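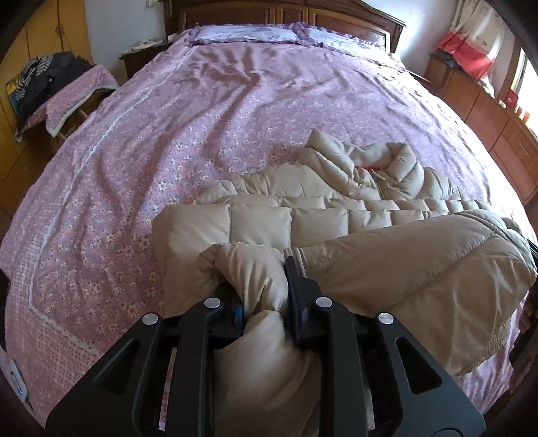

羽绒服换季整理与收纳步骤

适用范围:短款及中长款绗缝羽绒服,面料为锦纶或涤纶,填充物为白鸭绒或白鹅绒。皮革拼接款、带电加热片的款式不适用本文的洗涤部分,折叠部分可以参照。

更新日期:2019年12月18日。本次修改了第三节的烘干时间和第五节的叠法,原先的“三折法”已删去,改为“两折一卷”。

一、准备

需要的物品:
平整的台面或床面,宽度不小于衣服两袖摊开后的长度
软毛刷一把
中性洗涤剂,羽绒专用的更好
网球或烘干球三只
棉布收纳袋,或宽松的无纺布袋
宽肩衣架
白色干毛巾两条

在床上操作时,先把床罩拉平。绗缝衣物的线迹较密,容易勾住蕾丝边、毛线毯和带流苏的织物,摊衣服时应提起来放下,不要拖行。床罩带蕾丝镶边的,衣服放在中间部分,拉链头避开花边。椅背和床头柜上待整理的其他衣物先不要混进来,深色衣物与浅色羽绒服分开放,米色、浅卡其色面料蹭上浮色以后很难去掉。

二、检查

1. 掏空所有口袋,包括内袋。纸巾碎屑用软毛刷刷出。
2. 拉链拉到底再拉到顶,检查有无缺齿。拉动发涩时,用白蜡烛沿链齿擦一遍,来回拉几次,再用干布擦掉多余的蜡。
3. 沿绗缝线逐格用手指捏一遍。每格厚度应大致相同,某一格明显偏薄,说明绒已移位或从针眼跑出。
4. 查看领口内侧、袖口、袋口三处。污渍大多集中在这些位置。
5. 发现绒丝从针眼钻出时,不要往外拔。在背面捏住绒朵,向里拉回,然后揉搓针眼周围的面料,使孔隙收小。
6. 面料有破口的,先用同色补布贴临时封住,再进行后面的步骤。补布贴四角剪圆,贴后用手掌压一分钟。

捏起面料时,用指腹夹住一道褶,不要用指甲掐。亮面面料较薄,掐痕在侧光下很明显,蒸汽也不一定能去除。

三、清洁与干燥

只有领口和袖口脏时,做局部清洁即可。洗涤剂按瓶身说明稀释,用毛巾蘸取后轻拍,再换清水毛巾拍三遍。拍的范围要比污渍大一圈,由外向内收,以免干后留下水印。深浅拼色的衣服先在下摆内侧试一小块,确认不掉色。

整件清洗按以下顺序:
1. 拉上拉链,扣好按扣,摘下帽子和毛领。
2. 翻到里面朝外,装入大号洗衣袋。
3. 选轻柔程序,水温不超过30度。
4. 漂洗两次。第二次排水仍有泡沫的,再加一次。
5. 脱水转速设为900转以下。机器没有对应档位的,选最接近的低档。

脱水前必须把衣服从水中完全浸透的状态压出一部分水。浮在水面的羽绒服内部含有大量空气,直接高速脱水会使滚筒失衡,严重时损坏机器。波轮式洗衣机不建议用于整件清洗,手洗更稳妥。

手洗时用大盆,按压出水,不能拧绞。湿绒很重,提起时双手从底部托住,不要只拎肩部或领子。

烘干用低温档,放入三只网球,每三十分钟取出一次,把结团处拍散。原文写总时长两小时,实际使用中,中长款往往不够,现改为以手感为准:捏住任意一格,内部没有硬块,也没有凉感,才算干透。没有烘干机的,平铺在网架上阴干,每天翻面两次,通常需要三到四天。不要暴晒,浅色面料会发黄。

四、恢复蓬松

干透以后,将衣服平铺,用手掌由下摆向领口方向轻拍。再提起两肩抖动十余次。袖子单独处理:一手捏住袖口,另一手沿袖管轻拍,斜向绗缝的袖子要顺着线迹方向拍,绒分布得更均匀。

仍有局部不起绒的,挂在衣架上静置一夜,次日再拍一遍。两次以后仍无改善,多半是油污使绒朵粘连,需要重新清洗,或送洗衣店处理。

五、折叠(两折一卷)

1. 衣服正面朝下平铺,拉链已拉好,领子翻起并抚平。领口处的褶皱最容易留下死痕,这一步不能省。
2. 左袖沿肩缝向背部中线折,袖口朝下摆。右袖同样处理,压在左袖上方。
3. 两侧各向内折一次,使宽度为衣身的一半左右。折线落在衣身侧面,不要压住拉链。
4. 从下摆向领口松卷。卷的力度以能看到绗缝格仍鼓起为准。
5. 卷好后用手掌压住五秒,排出部分空气,放入袋中。

有帽子的,帽子最后翻过来包住衣卷外侧。可拆卸的毛领另外装袋,不与衣身同卷。

卷到一半需要调整时,捏起最上面一层面料往回带,内层会自行跟着移动。整卷推拉会使里外两层错位,领口重新起皱,只能展开重来。

六、收纳

收纳袋应比衣卷大,留出可以膨胀的空间。真空压缩袋只适合搬家或短期出行,连续压缩一般不超过两周。长期压缩后绒梗折断,蓬松度不能完全恢复。

柜内层高以300毫米为宜,可以平放一卷,上方不再叠放重物。笔者使用的是Sadholm的棉布袋和Kuhlmann的活动层板,尺寸刚好配合;其他品牌按同样层高选取即可。Cistis的无纺布袋也试过,透气没有问题,但提手缝线偏松,不宜装两件以上。

防潮和防虫:
樟木条或樟木球用纸包好,放在袋外角落,不直接接触面料
干燥剂每柜两包,变色后更换
羽绒服与羊毛衣物可以同柜,不同袋
南方地区七月前后开柜一次,取出挂晾半天,再按第五节重新卷好

衣柜空间足够时,挂放比卷放更好。使用宽肩衣架,外套一层透气防尘罩,每件之间留一掌宽的间隔。细铁丝衣架会在肩部顶出凸点,不要使用。

七、常见问题

取出后有异味
先通风一天。仍有气味的,查看内里是否有霉点。没有霉点,低温烘二十分钟;有霉点,按第三节整件清洗。

折痕明显
挂在浴室内,利用淋浴后的水汽熏十五分钟,再移到通风处晾干。挂烫机可用,喷头距面料至少十厘米,并不断移动。不要用熨斗直接压烫。

针眼持续跑绒
先确认是否每次都在同一位置。固定位置跑绒,通常是缝纫针偏粗或线迹有断点,可在背面涂一薄层透明的面料防漏胶。Prolunix的小支装干后较软,不影响手感。全身各处都跑绒,则是面料密度不足,涂胶无效。

洗后出现圈状水渍
多为洗涤剂残留。用清水毛巾整片拍湿,范围扩大到最近的绗缝线,再以干毛巾吸干,低温烘透。

床面操作时衣服打滑
亮面面料在光滑的床罩上会移动,可在下面垫一条浅色浴巾,浴巾四角压平。

相关页面:羊毛大衣的挂放与去球;床罩与蕾丝边织物的洗涤;衣柜层高对照表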